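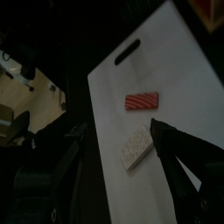 Is glima the same wrestling that the Vikings did?

Probably only in part. Wrestling of several kinds is well attested in medieval Iceland, but the belt, the upright stance and most of the rules used today are recorded much later, and the sources in between are thin.

GLIMA AND THE "UNBROKEN TRADITION"
Project report, Sport History option
Signe Ketilsson and Ketill Ingvarsson
Supervisor: Vernon Lapointe
Handed in August 13, 2024

1. Why we picked this

Both of us had heard since we were small that glima is a thousand years old and has never changed. Signe's grandfather had it on a mug. When we started reading for this course, we found the same sentence in club leaflets, travel pages and the backs of books, nearly always without a footnote. Sometimes it was "brought by the settlers in the ninth century." Sometimes it was "the fighting art of the Vikings," which is a bigger claim. We wanted to know what anyone would point to if you asked them to back it up.

We should say that we like the sport. Ketill has trained at the Brivau club for two winters. Nothing in this report is meant to say that glima is fake or that people shouldn't do it. Our complaint is with the leaflets.

2. What is being claimed

It helps to pull the claim apart, because people slide from one piece to the next without noticing.

The weakest version says that Icelanders have wrestled for sport since the early days of the country. We have no quarrel with that one. The strongest says that the particular style seen in competition now, with its belts and circling steps, was done in the same way by Norse warriors, and that they used it to train for battle. In the middle there is a version saying that the tricks (the Icelandic word is brögð) are old even if the rules around them are newer. That middle one turned out to be the hardest to judge, and we go back and forth on it.

There is also a problem with the word. Glíma is used for the belt style in particular, and it is also used for wrestling in general, including loose-hold wrestling and back-hold wrestling. So a writer can quote an old text that mentions wrestling, call it glima, and let the reader picture two people in belts. We don't think this is usually done on purpose. It still misleads.

3. How we worked

We collected 20 modern texts that make some form of the age claim: leaflets, web pages, a few popular books and a school handout. For each we wrote down what was claimed and what source, if any, was given. After that we read the medieval passages that came up, in modern editions with notes. Neither of us reads Old Norse well enough to argue with the editors, and where the editors disagree we say so.

For the practical part we visited Brivau's evening class at the Skov hall and talked to the instructor, Kolbrún Þrastardóttir. She let us film the basic tricks, and we slowed the clips down in Woko, the free program the school uses for physics. Ragnheiður Þorgeirsson from the school library helped us order things from storage and told us off for citing a calendar.

4. What the old texts say

The best known passage is in the Prose Edda, where Thor wrestles an old woman, Elli, at the hall of Utgarda-Loki. She is old age itself, and she forces him down on one knee. Almost everything we read brings it up sooner or later. As evidence that people in thirteenth-century Iceland knew what a wrestling match was and found one worth telling, it is fine. As evidence for technique it gives you very little. There is gripping, there is standing firm, he loses his footing. You could stage that in almost any style in the world. It is also a story about a god.

The sagas have more, and some of it is rougher. Men are thrown against benches and stones. Grettir's fight with the dead man Glam is a favorite, and it wrecks a house. Nobody in that passage is upright and light on his feet waiting for a fair opening. If it is evidence for anything, it would be for loose-hold wrestling, or for a writer who enjoyed breaking furniture.

Then there is the law code Jonsbok, from the late thirteenth century, which deals with people who get hurt in wrestling or similar play that they joined willingly. We found this the most useful source of the lot. A law is dull and had to fit real life. It shows that friendly wrestling was common enough to need a rule. It does not tell us what the holds were. 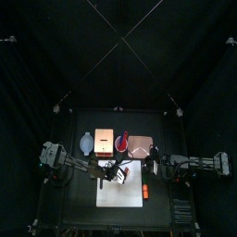
After that we had trouble. Between the medieval texts and the descriptions from the seventeen and eighteen hundreds there are mentions, verses and complaints, but very few of them explain how a bout was done. Our supervisor pointed out that silence proves nothing either way, and that farm people wrestling after church would not be expected to leave a manual. That is fair. Silence does not prove continuity either, though, and several of our modern texts treat it as if it did.

5. The belt

The belt is the item that most people would draw if you asked them to draw glima. It goes around the waist with straps at the thighs, and each wrestler holds the other's. The usual account is that it came into use in the early twentieth century. Before that, wrestlers took hold of the trousers, and you can see how that would be hard on trousers.

A person can answer that the belt only moved the grip off the cloth and that the style stayed the same. Kolbrún takes this view. She says a wrestler from the time of trouser grips would need an evening to get used to it and no more. We can't test that. What we can say is that a thing from the early 1900s keeps being shown in drawings of Vikings, and that the handout from our own school has one of these drawings on the front.

6. Stance, steps and falls

Three features mark the modern style off from its neighbors. Wrestlers stand upright. They step around each other in a clockwise direction, which is called stígandi. They look over the other person's shoulder and work by feel. On top of this there is a rule of honor against falling on your opponent or shoving him down by force once he is going.

These are all defended as ancient. The argument for the upright stance often runs that bending over is ugly and that the old Norse disliked ugliness, and we could not find any source for that at all. The stepping is described in later accounts, and competition judges now insist on it. Our reading is that rules of this kind tend to get firm when a sport starts having championships, with judges who need something to judge. The main national contest dates from 1906, a time when Icelanders had strong reasons to want a sport of their own. Many countries were doing the same thing with dances and costumes then. It would be odd if glima had been the one exception.

At the hall we tried to see whether the steps follow naturally from the grip. Kolbrún had people wrestle without being told to circle. There were 14 in the class that evening, all of whom had already been taught to circle, so it is no surprise that they circled. We put this down as a failed test. Ketill would like it noted that he said so at the time.

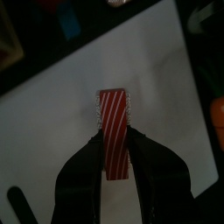
The slowed-down clips were more helpful. Several tricks depend on catching the other wrestler in the middle of a step, when the weight is on one foot. The heel hook and the inner hook are like this. If the stepping were a late addition, you would expect at least some of the tricks to work just as well on a person standing still, and the hip throw seems to. The hooks were much harder that way, at least for us. This is the best point we have in favor of the middle claim, that the tricks and the movement grew up together and may be old together. It is a weak point. We are beginners at filming, one of us is a beginner at wrestling, and the mats (Deko, the soft kind) slow your feet anyway.

7. The Viking training claim

We looked for support for the idea that glima was battle training and found a chain of people quoting each other. Two of our popular books cite a third, which gives no source. It is reasonable to guess that a man who wrestled well was harder to kill. That guess would hold for Greeks and Mongolians too and says nothing special about belts and circling. Some clubs now teach a combat form. It may be good self-defense, and we don't know enough to say, but a modern course cannot be used as proof of what happened in the tenth century.

8. Objections we were given

Kolbrún read a draft in January and thought we were asking for a kind of proof that no folk sport could supply. She learned from her uncle, who learned on a farm from older men, and she considers that chain to be evidence. We agree that it is, for as far back as it can be followed, which in her case is the late nineteenth century. She also said that being only a few hundred years old would still make it older than most sports on television.

Vernon Lapointe asked whether we would have been as hard on a claim we disliked. We talked about this for some time and did not agree. Signe thinks so.

9. Where this leaves the claim

Sport wrestling in Iceland is medieval at the least. The tricks may be old, and we would like someone with better Old Norse to go through the trick names, which we did not have time for. The belt is modern. The steps and the stance are recorded late and were made stricter by competition. We would drop the battle training until someone produces a source.

We sent the school a suggested new wording for the handout. It is longer than the old one and has "probably" in it, and we have been told it will not fit on the page next to the drawing.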